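Tornivico hand label printer, after a long summer of use

2026-09-19

I keep a small shop in Dreltusitz, with household goods, toiletries, some stationery and a little food that does not need a fridge. For many years I wrote the prices by hand on round stickers. My handwriting is not bad, but my sevens look like ones to people who learned to write in another country, and I had to explain the price at the till too often. So in spring I bought the Tornivico hand label printer, and now I have used it enough to say something fair.

The printer comes in a plain carton with a charging cable, two rolls of labels and a booklet. The booklet is thin and the print is very small. I needed a full evening to understand how to save a price so that it stays in the memory after you switch off. You must hold the middle button until the display blinks, and only then let go. If you let go too early, everything is lost and you begin again. After a week my fingers knew it.

What I like most is the weight. It is light enough to carry through the shop in an apron pocket, and I can label the goods where they are, also down on the floor when a delivery comes and I have not yet made space on the shelves.

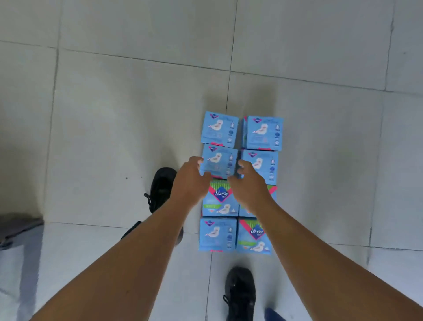
A reader wrote to me after my first short note that her own Tornivico loses the charge by lunchtime, and that she went back to the old Bruvico with the ink roller, which needs no charging at all. She also said the roller makes her thumb black, but she prefers a black thumb to an empty battery. I understand her. Mine lasts four days if I switch it off between the jobs, and less if I forget. I think it depends on how many labels one prints in a row, but I have not tested it properly.

The labels themselves are good on carton and on glass. The print is dark and the numbers are large, so older customers can read them without taking out their glasses. On soft plastic I am less satisfied. If the packet has a fold, the label sits over the fold like a small bridge, and one corner comes up when people handle it.
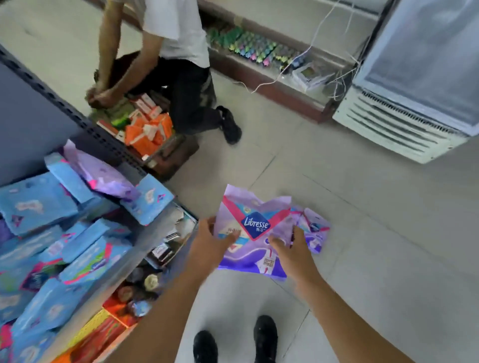 I tried the stronger labels from Böttcher, which have the same width and fit in the printer without trouble. They hold much better, but they do not come off clean, and a customer who buys a present does not want grey glue on it. For now I keep both kinds in the drawer and change the roll when I need to. Changing the roll takes me two minutes, mostly because the little door is stiff and I am afraid to break it.

One more thing about the date function. It prints the day before the month, as I am used to, but after a software update it changed by itself to the other order. I noticed it only when I had finished a whole shelf of biscuits.

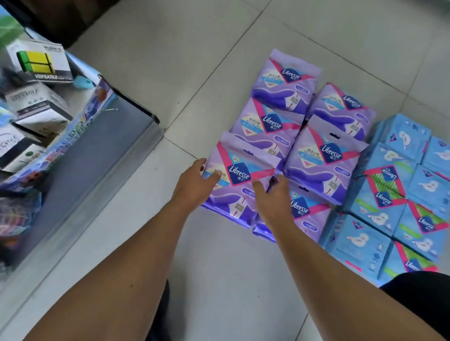
The setting is under the menu called "Region", not under "Date", where I looked first. If you sell food, please check it after every update.

The noise is small, a kind of short buzzing. The price was higher than I wanted to pay, and the spare rolls are not cheap either if you order them from Tornivico directly. The guarantee is two years, and the receipt must be sent in with the printer, so I made a copy of mine, because till paper becomes pale very quickly. In November I have the yearly stocktaking and will print more labels than in the whole summer, and I will add a few lines to this page if the battery becomes weaker.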